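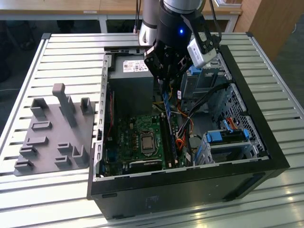

Automation in Computer Refurbishment: Effects on Workshop Staff

Project report by Anas Zoubi and Umut Güler
18 February 2018

1. Background

Canpolat refurbishes used office computers at its workshop in Flurnport. In August the firm began moving part of its memory replacement work to a robot cell, known internally as Gisunero. Our project examined what this has meant for the technicians. We observed work at the cell and interviewed 3 members of staff.

2. Division of work

A technician opens each tower, removes the side panel and lays the case flat on the table. The arm then works on the memory modules from above. Cables remain a matter for people – every manufacturer routes them differently, and wires lying across the slots must be moved aside by hand. In the period studied, 2,182 computers passed through the cell.

3. Findings

Staff reported less strain in the fingers and wrists. Two of those interviewed said that the day had become more broken up, as they now prepare cases and wait for the arm in turn. The third had moved to fault diagnosis and preferred it. All three wished they had been consulted earlier, in particular on the height of the table.

4. Recommendations

We recommend that technicians rotate between preparation and diagnosis, and that training on the cell be offered to all staff before the second workshop, at Drernelwood, is equipped.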